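Keeping Pay and Retirement Records at Home

Household payroll and pension records now arrive through two channels, the online account and the mailbox, and most households keep neither set in order. The tips below cover a working system for pay statements, annual tax forms and account access. They assume one or two wage earners, possibly one person drawing a pension, and a single drawer or small file box.

Set a retention period first

Sort records by how long they must be kept before buying any folders. Pay statements are needed until they have been checked against the year-end wage form. Once the totals agree, the final statement of the year is usually enough, since it carries the year-to-date figures. Wage forms and pension distribution forms should stay with the tax return they support. Records of contributions made to a retirement plan with after-tax money should be kept until the plan is fully paid out, as they determine how much of each payment is taxable.

Check the retention rules in your own state before shredding anything. State periods can be longer than the federal ones.

Download on a schedule

Online pay accounts do not keep statements forever. Some employers close access within weeks of a separation date, and a change of payroll vendor can remove older statements without much notice. Pick one evening a month, download every new statement, and save it as a PDF. Thursday works in this household because direct deposits post overnight and the statement is already available.

Use one naming pattern and do not vary it. Year, month, employer and document type, in that order, will sort correctly in any file system. Avoid names supplied by the website, which are often identical from one month to the next and will overwrite each other.

Print only what is needed on paper

Annual forms, benefit election confirmations and beneficiary designations are worth printing. Monthly statements are not. A household that prints everything will fill a file drawer in a few years and will find it harder to locate the one page a lender asks for.

Print single-sided if the pages will be scanned again later. Write the download date in pencil in the upper right corner.

Gather loose paper in one place

Unopened mail and loose statements tend to collect in the kitchen, the car and the bedroom. Before filing, bring all of it to one spot and sort it on the floor or a large table. Any rigid open container will do for carrying. Sort into keep, shred and act on, and finish the act on pile before starting on the folders. Staples should come out at this stage, as they jam most home shredders.
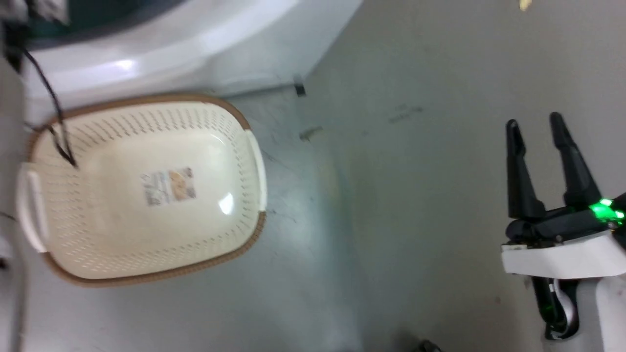
Protect the account login

A pay account holds a Social Security number, a bank routing number and a home address. Treat the login with the same care as the bank login. Use a password that appears on no other site and turn on two-step verification. An authenticator app is preferable to a text message where the site allows it.

Use a personal email address for account notices - a work address stops receiving mail when the job ends. Review the phone number on file whenever you change carriers.

Never follow a link in a message that asks you to confirm direct deposit details. Open the site from a saved bookmark and look for the notice there.

Reconcile once a quarter

Compare the net pay on each statement with the deposit shown by the bank. Then check federal withholding, state withholding and insurance deductions against the previous quarter. Small changes are common after open enrollment in the fall and again when new tax tables take effect. A change with no matching election or notice should be raised with the payroll office in writing.

Keep an access sheet

One sheet of paper should list each pay or pension account, the web address, the user name and the payroll office telephone number. Leave passwords off it. Store the sheet with the will or in a fire-resistant box, and tell one other person where it is. Survivors often need to report a death to a pension office quickly, and payments issued after the date of death generally have to be returned.

Update the sheet every December, when the year's final statement is filed.

Compiled by Petrică Zamfir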